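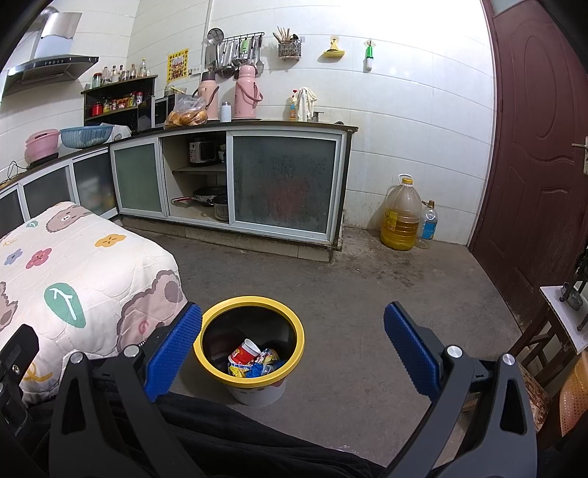
Chapter 11
What Is a Midfielder Worth?

Every summer, soccer clubs pay large sums for players on the strength of numbers that few people at the club could explain. Fans repeat the numbers, agents print them in folders, and reporters put them in headlines. This chapter asks where they come from and how much weight they can bear. My own answer is less weight than they usually get, but you should work through the cases and decide for yourself.

Take a rating we will call the Index. It gives each player a score from 0 to 100 after every match. Passes that move the ball forward add points, and lost balls take them away. A goal is worth a lot. So far this sounds fair. But who decided how much a goal is worth compared with a tackle? Somebody picked those weights, and a different person with different tastes would have picked other ones and put a different name at the top of the table.

Consider Aino Rantala, a midfielder who played 20 league matches for Riihimäki before moving to Pultness. In her last season at Riihimäki the Index ranked her among the best passers in the league. At Pultness, her score fell within weeks. The local papers wrote that she had lost her form, and one columnist blamed the move itself.

Look at what changed. At Riihimäki she played in front of a slow, careful defense and had the ball at her feet all afternoon. Pultness hit long passes over her head. She could hardly complete passes she was never asked to make. Her manager said he was happy with her, and he kept picking her, but his opinion had no column in the table.

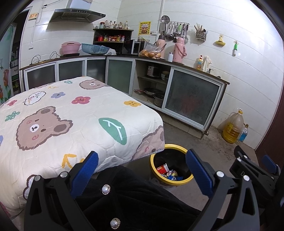
None of this proves that she was playing well. A manager who has just spent money on a player has good reason to say he is happy. You should doubt his word as much as you doubt the score, and for a similar reason: both leave out how the answer was reached.

Small samples make things worse. In March, Pultness beat Dindgate and Rantala scored twice, once from a cross that hit her on the shoulder. Her monthly score jumped. Supporters who had called the Index useless began to quote it. Over 210 minutes of play, which was all she had that month, two lucky bounces can outweigh everything else a player does.

As you read the sections that follow, keep a pencil handy and put these questions to each figure you meet.

Who chose the weights?
How many minutes does the figure cover?
Did the player's team or role change?
Who gains if you believe it?

Key terms: rating, weight, sample, role, form

11.1 Counting Passes

The simplest number in soccer is the completed pass. It is also one of the easiest to raise without helping your team. A defender who rolls the ball sideways to her partner all day will finish with an excellent record, and her team may still lose.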